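Ticket 3361 - Prikton cell, two-arm table: left wrist faults during two-handed work
Status: open, reduced priority
Component: left arm, wrist and gripper

Reported fault: the left arm drops out with a position error when both grippers work close together over the middle of the table. Error 791 in the Jekden controller log. The right arm stays live and holds its last pose. Clearing the error and homing both arms brings the cell back, but the fault returns within the shift.

Checks made so far: supply voltage under load, base bolts on both mounting plates, controller firmware against the Wirnenier release list. All in order. 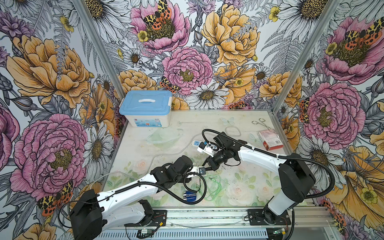 Both arms over the table, right gripper on the power strip plug.

Next suspect was the cable sleeve. With the wrist turned fully inwards the sleeve pulls tight before the joint reaches its soft limit. Slack was added at the shoulder clip and the limit brought in by 2 degrees. Error 791 came back after 800 cycles, against fewer than half that before the change.

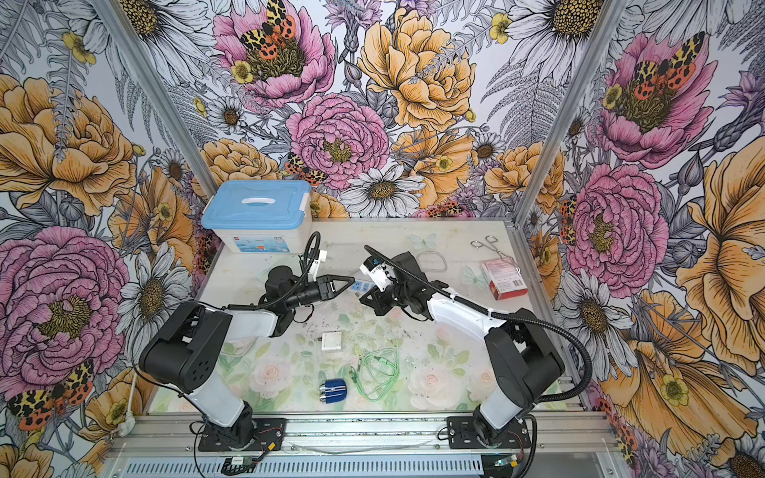
Page last changed: 11/13/25

Repeated with the right gripper holding the small camera module and the left closing towards it. The error follows the wrist angle and does not depend on the load. Swapping the two controller channels left the fault on the left arm, so the channel is ruled out.

Gripper fingers were checked separately with a rounded object. Finger alignment is inside the Poulain tolerance and the closing current is steady.
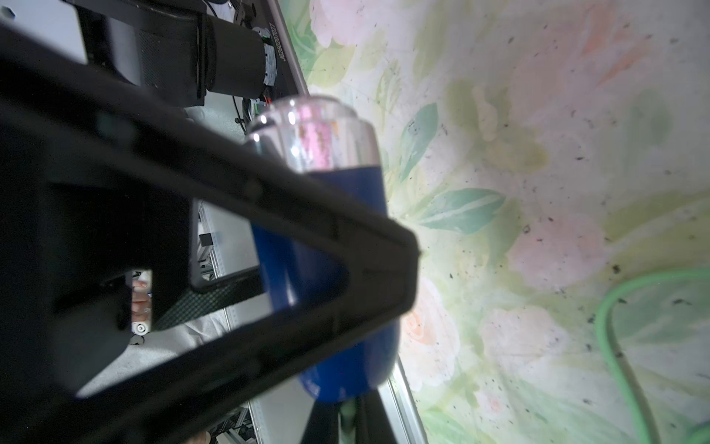

Wrist view, blue bottle with clear top between the fingers. Motor label reads JE020007.

Quote the motor label in full when ordering leads. The October order was filled with the short type, and these will not reach round the bracket.
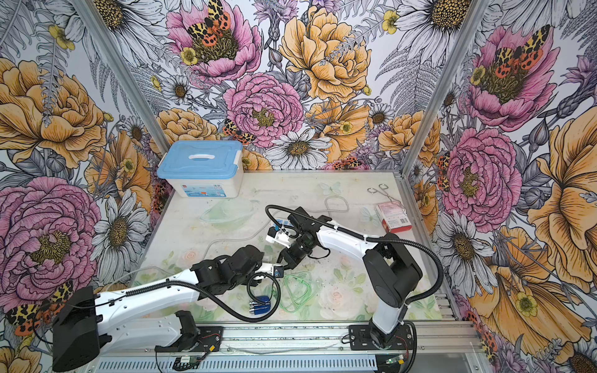 Still to do: fit the long lead to the left wrist, put the soft limit back to its old value and run the full cycle count again. The table also needs cleaning before the next run - crumbs get into the finger slides. Keep the ticket open until the count is complete and the log has been attached.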